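Review: Omberg Room Work Safety Guide, 2nd edition

Omberg sells this guide as a spiral-bound book with a set of wall cards. It covers humanoid robots doing housekeeping jobs in furnished rooms. I have used it for a month to write our own site rules, and most of it is good.

The best chapter is on working near beds. It asks for a clear path on both sides, hands open and in view before any reach, and a stop button within two steps of the operator. Soft items get their own page, with separate rules for bedding, loose cloth and waste.

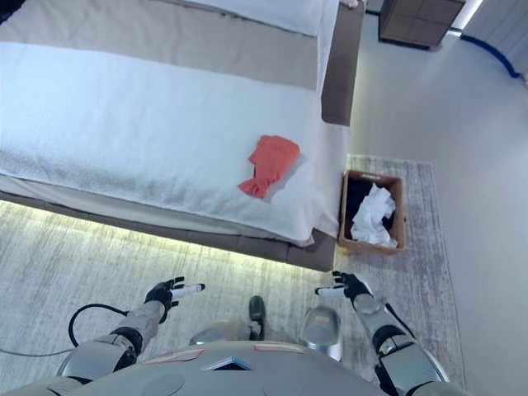

The cards are less useful. The print is small, and the speed limit for arm movement (300 mm per second near a person) is on the back. I would put it on the front. Cables on the floor get one line, and I wanted a full page.

The checklist has 14 items and takes a few minutes once you know it. Keep the signed copies. The guide says for how long, but you have to dig through the appendix to find it.

I would buy it again for the bed chapter and the checklist. Skip the card set if you can get the book alone.

781 views | 2 shares

Comments

Nabila Raju: Does it say anything about rugs?

Decha Saithong: Yes, under floors. Edges have to lie flat before the robot walks in.

Contact | © Wonamdale | Back to top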